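Ticket: Grollitz hand tool, bottle demos drifting
Opened by: Sosina Chala
Assigned to: Tiruwork Negussie
Status: waiting on reporter
Priority: normal (reporter asked for "apocalyptic")

Sosina, 9:40 am
Recorded 40 demos of picking up a metal bottle with the hand-held gripper. Tonance rejected 12 with "tracking lost". I did the same thing every time, or so my wrist claims.

Tiruwork, 10:15 am
Went through the rejects. Tracking drops whenever you roll the bottle up so its base faces the camera. After that the software has a big black disc to look at, and it has no opinions about big black discs. Is the tilt part of the task? 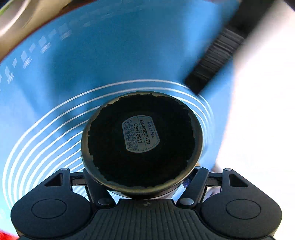
Sosina, 10:32 am
The task card says "pick up, set upright". I may have added some flair. I do now know the model number is SM-AGE50-TD, if the robot ever needs to order a spare.

Tiruwork, 11:05 am
Please don't teach it flair. Two things to try:
Keep the base pointing away from the lens until the bottle is back down.
Rerun the map in Jornura before you record — the old one is from May and the table has moved.

Sosina, 2:20 pm
Remapped. New batch: 2 rejects, both mine, both from talking. Replay on the arm is smooth until the release, where it waits a long time before letting go.

Tiruwork, 2:41 pm
Check your demos. You wait a long time before letting go.

Sosina, 2:44 pm
It's a nice bottle. Will redo the releases and upload tomorrow. Leave this open.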